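Workshop notebook, Pilico bench
Monday, July 3, 2023
Subject: hide glue, second batch, and the open time problem

Carried over from last week: joints on the Cuesta test blocks were starved on one side. Glue line visible under the loupe on the left cheek, nothing on the right. I had put this down to clamp pressure. After today I think the glue was gelling on the second face before the parts met.

Glue prep. Soaked 100 g of the Flirkau pearl in cold water overnight, covered. By morning the grains had swollen evenly and there was almost no free water left on top. Last batch had a layer of free water, which I poured off, and that probably changed the ratio more than I allowed for. This time nothing poured off. Warmed in the water bath to 60 C and held there. Ran off the brush in a thin string, broke into drops near the end of the fall. Skin formed on the surface when the lid was off for more than a few minutes. Put the lid back on and stirred it in.

Blocks. Maple to maple, same offcut board as before, faces planed the same morning. Wiped with a damp cloth and left until the shine had gone. Half the blocks were warmed on the plate first, half left at shop temperature.

Shop was at 70 F at the start, door closed, fan off. Fan matters. With it running in the last session I was losing the tack in well under a minute.

Cold blocks: brushed both faces, closed, rubbed. Rub joint grabbed on the third or fourth stroke. Two of them grabbed before I had them square and had to be knocked apart and cleaned with hot water. Squeeze-out was rubbery at once.

Warm blocks: brushed one face only, closed, rubbed. Noticeably longer before the grab. Squeeze-out stayed liquid long enough to wipe. All square. I would not want them hotter than this, as the glue soaked into the end grain and a second coat was needed there.

Urea. Tried a small pot with urea added at 10 percent of dry glue weight. Open time better again, but the film on the glass plate was still soft enough to mark with a thumbnail at the end of the day, and the plain film was not. Leave the urea pot out of the strength comparison until it has had the same number of days.

Note on the old Plornura sheet taped inside the cabinet door: it gives the bath temperature in one column and the pot temperature in another, and the headings are swapped. Corrected in pencil. Whoever copies it next, copy the pencil version.

Breaking tests not before the end of the week. Chisel in the glue line, same as in November, and keep both halves of each block in the labeled tray. Score by wood failure on the face. No load figures until the lever rig has been checked, it reads high at the bottom of the scale.
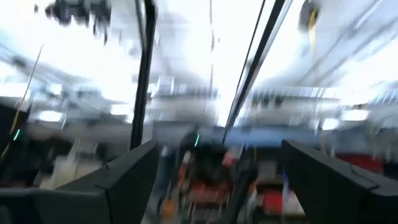

OPEN ITEMS

Pot: scale ring above the glue level again. Soak and clean before the next batch, do not scrape the lining.

Brush: ferrule is shedding rust into the glue. Replace with the string-bound one.

Thermometer: reads 2 degrees low against the glass one. Written on the tape.

Stock: jar of Flirkau is below the half mark. Order the same grade, the finer one swells too fast to judge.

Next batch: repeat the warm blocks with both faces brushed, everything else unchanged. Then ash in place of maple if there is time.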